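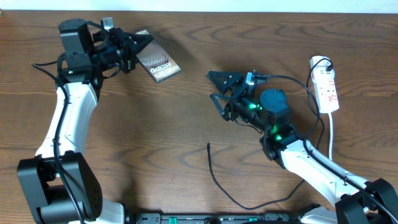 Marjorie Kettle says she never believed the story about the buttons, not even when she was told it as a child, and she is a little annoyed that it is now proved to be true.

The story is well known in Skevska. It says that soldiers of the old garrison were forbidden to polish the buttons on the back of their coats, and that a man could be punished if these buttons were shining. Most people took it for a joke against the army. Last week the Suvon Museum announced that it has found the order, in ink, in a garrison order book that had stood for many years on the wrong shelf, between two volumes of grain prices.

Jul 27, 2024

The book has 98 pages and contains over 1,880 entries. The majority are very dull. They give the hour for watering the horses, the names of men excused from marching, and the price of candles. The order about the buttons is on the last page but one, and it is only a few lines long.

It says that the front buttons of the greatcoat must be cleaned every morning before inspection, but that the 2 buttons at the back "shall be left as the weather leaves them". Any man who presented himself with bright back buttons was to lose his evening leave for 6 days. There is no explanation in the entry itself.

Filipa Marinho, the museum's archivist, thinks that the explanation is in a different entry, written in December of the year before. A night patrol on the river road had been seen from the opposite bank, and the officer of the day complained that the men "shone like a row of lamps going home". From the front they had been covered by their capes. From behind, the capes were too short.

"It is a practical order, and I think also a sensible one," she said. "What is strange is the punishment. For losing a blanket you lost your leave for one evening. For a clean button it was much more."
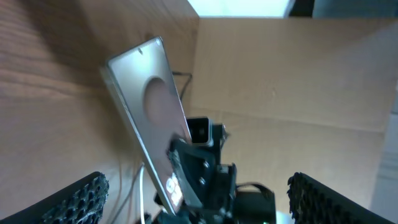 Until now the only written source for the story was a small book of local memories, printed by the Valente press and out of print for a long time. Its author gave the rule in one sentence and did not say where he had learned it. Eduardo Azevedo, who teaches history at the secondary school in Skevska, has used this sentence in his lessons as a warning about sources. He told us that he will have to change the lesson, but that he will keep the sentence in it, as the author had after all made one error. He wrote that the rule applied to the cavalry. The order book speaks clearly of the foot companies, and the cavalry at that time wore a short jacket with no buttons behind.

It is not known how long the order stayed in force. The next order book in the series is missing, and the one after it does not mention buttons at all. The museum has one greatcoat from the garrison in its collection. The front buttons have been replaced at some time, with a different pattern. The back ones are original and they are almost black -- although, as Ms Marinho pointed out, a button which is not touched for so many years will become black without any help from the army.

Pacita Manalo, who repairs textiles for the museum, has asked that these buttons are not cleaned for the exhibition. Her request was accepted. The front ones will be treated in the normal way.

The order book will be shown in the ground floor room of the museum from the middle of September, open at the page with the buttons. A full transcription is being prepared by Judite Macedo and will be published by Huketard in two parts. The first part should be ready before the end of the year. The handwriting changes several times, and one of the clerks used abbreviations which have not yet been understood, so the second part has no date for the moment.

Readers who have letters or photographs from the garrison at home can bring them to the museum on any weekday morning. Staff would especially like to see photographs taken from behind -- a march, a funeral, a crowd at the station. Of the portraits already in the collection, every one shows the soldier from the front.

We use cookies to remember your settings and to count visits to our pages. By continuing to read you agree to this. Change my choices | Accept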